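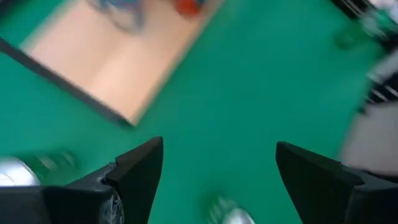 Shallow tray on the green surface, August.

Glue trial, fourth round. Back on the hide glue substitute from Brimik, the one the Lovport shop swears by. I'm writing this up before the last joints come out of the clamps, so I can't be accused of fitting the story to the result.

The claim on the tub is that it grips in 6 minutes and can be handled in an hour. My notes from the last round say otherwise. I had a lap joint creep on me at the two-hour mark under nothing more than its own weight, and the squeeze-out was still like toffee. The reply from Lovport was that my shop must have been cold. It's August. The thermometer by the door hasn't gone under eighteen all month.

Made up 4 pairs in beech and 4 in pine, all from the same two boards, planed the same morning. Half got the Brimik, half got our ordinary white glue as the control. Same clamps, same scraps of baking paper. I did not sand any faces, as sanding got blamed last time and I'd like to use up the excuses one by one.

Beech with white glue: fine, as always. Broke in the wood when I levered it in the vice.

Beech with Brimik: one broke in the wood, one peeled along the line and left a shiny face on both halves. Shiny face says starved or skinned over before closing. I closed that one second, so there may be something in the open time. Possibly my fault. I'm putting it down as a maybe and not as a fail.

Pine still clamped at time of writing (ten past three).
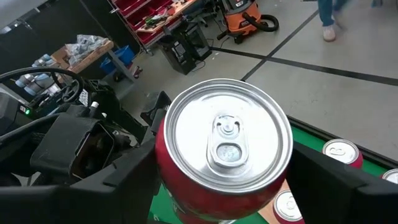

The other thing that bothers me is the strength figure. The leaflet says 3,000 and gives no unit. If it's psi, that's ordinary for a wood glue and hardly worth printing in bold. If it's anything else I'd like to know what. I asked and was sent the same leaflet again as a PDF.

Flirkis has a rival product with a longer open time, and someone has left a sample on the shelf by the sink. Date on the lid has rubbed off. Not using it for anything that counts.

Price: a tub of Brimik costs enough that I'd want a clear reason to switch, and reversibility with warm water is the only one I can see so far. Fair enough for repairs on old chairs. For the Major job, with 300 joints to close, I can't see it. We'd spend the whole week racing the skin.

To do: pine pairs, then a warm water test on the beech offcuts. Weigh the tub before and after. Check whether anyone else has seen the shiny face.

Pine, ten to five. Both Brimik pairs held by hand. Haven't levered them yet. Leaving overnight.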